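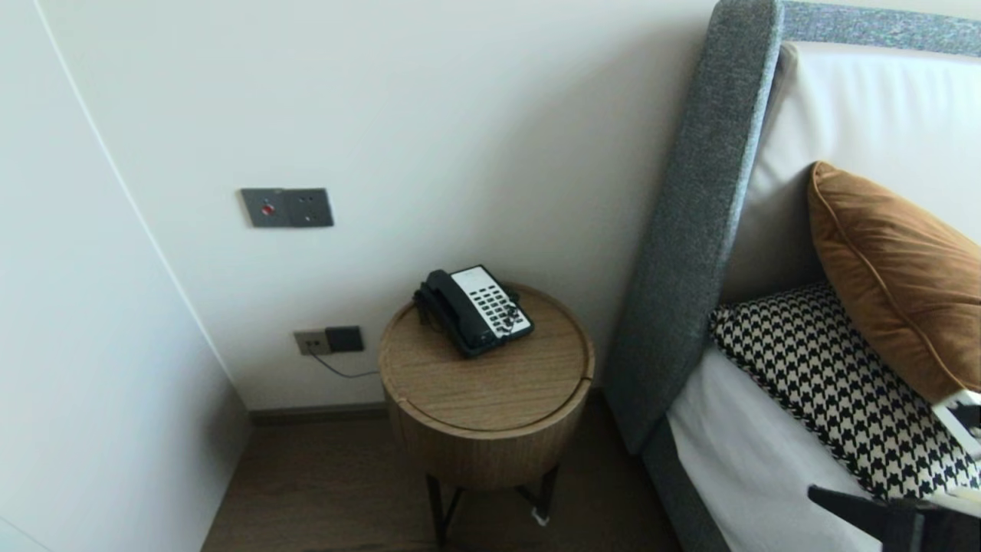 Round nightstands and real phones: first rooms open at the Hapeta
September 2023

The first eight rooms at the Hapeta are open, and if you care at all about where your stuff goes at night, you're going to like them! The hotel has been redone floor by floor since December, and the bedside corner got more attention than anyone on the design side expected.

Gone are the square particleboard cubes that used to sit by every bed. In their place is a drum-shaped table in light wood, standing on thin dark metal legs, with a round top and a drawer tucked into the curve underneath. It's called the Potosik, it was built for the hotel by a small shop two towns over, and the full order comes to 181 pieces.

Kyu-ri Um, who drew it, started from a complaint that kept turning up on the old comment cards: people bumped their knees and shins on the corners in the dark. So, no corners. She also wanted the top to stay clear enough for a book and a glass of water even with the phone on it, and the remotes now have a home in the drawer (the old rooms kept them on the TV shelf, where they slid down the back).

And yes, there's a phone, a proper desk phone with a handset and buttons. The owners went back and forth on that for weeks. Plenty of hotels have dropped them, but the front desk at the Hapeta still takes a lot of calls from upstairs, mostly about breakfast and late checkout, and guests who were asked last winter voted to keep them.

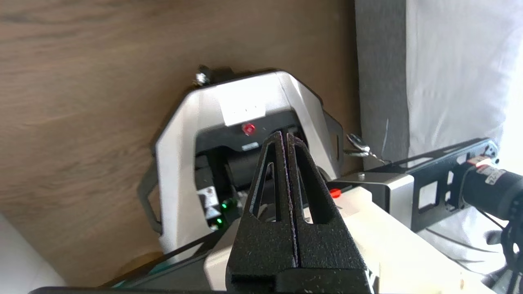

Barış Bozkurt would have gone even further and put a second drawer in. He stayed three nights in one of the new rooms and ran out of space for his glasses, his pills and two paperbacks, though he loved the round shape and said he'd buy one for home tomorrow if the hotel would sell it to him. Janelle Saludo disagreed about the drawer. One is plenty, she wrote in the guest book, and anything more just gets left behind at checkout.

The beds are new as well, with tall gray upholstered headboards that you can really lean back on to read. Housekeeping tried out several pillow arrangements before settling on one, and making up a room now takes 49 minutes from bare mattress to finished, including the bedside corner.
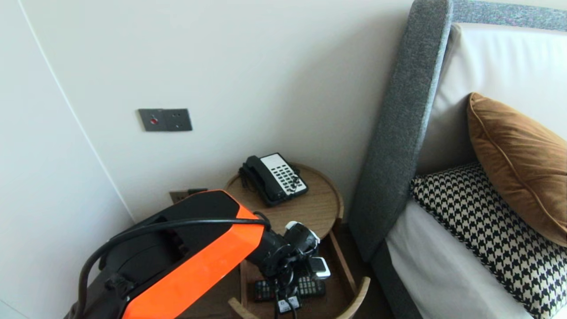
The remotes go in last, side by side at the front of the drawer, so a guest can find them by feel. After that it's a wipe of the tabletop, a quick listen for the dial tone, and the door gets locked until check-in.

The second floor is next, with the remaining rooms following in stages through the winter. Some of the old nightstands, about 200 counting the ones in storage, will be given away from the loading dock on the side street. Bring your own straps.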